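Clothing drive fills spare rooms before August move

Residents of the Lovberg apartments have begun sorting and folding donated clothes at home ahead of a move to a new storage space in August. The drive, run by the neighborhood group Plelleo, has taken in 788 pieces so far, most of them shirts, sweaters and children's pants.

Until this spring, donations were sorted in a ground-floor room on Nowakowski Street. The lease on that room ended on 21 April 2026, and the new space will not open until late summer. In the meantime, 5 households have agreed to take in bags, check the clothes for stains and missing buttons, and fold them for storage.

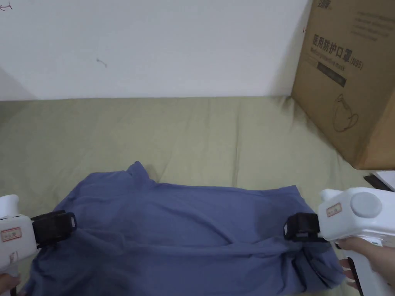 Ksawery Czerwiński, who coordinates the drive, said each household works with whatever surface it has. Long tables are hard to come by in the smaller apartments, and most of the folding is done on beds. A blue-gray cotton top laid out on a green sheet gets the same treatment as everything else: sleeves in, sides to the middle, then folded up from the hem. Cardboard boxes of any kind are welcome for packing, including ones printed for other goods, such as N95 medical masks, as long as they are clean and the bottom holds. Old printing does not need to be covered, but the size and type of clothing should be written on a sheet of paper and taped to the lid.

Czerwiński said the group is short of adult sizes, mainly large and extra large. It has more baby clothes than it can store and is not taking any more for now.

"If you have one good sweater, bring one good sweater," he said. "You don't have to wait until you have a full bag."

Clothes should be washed and dry. Shoes, pillows and blankets cannot be accepted until the new space opens. Plelleo expects to have some 300 pieces ready to hand out before the move, with the rest going into storage at the Gralell building.

Bags can be left in the Lovberg lobby between 2 and 5 in the afternoon.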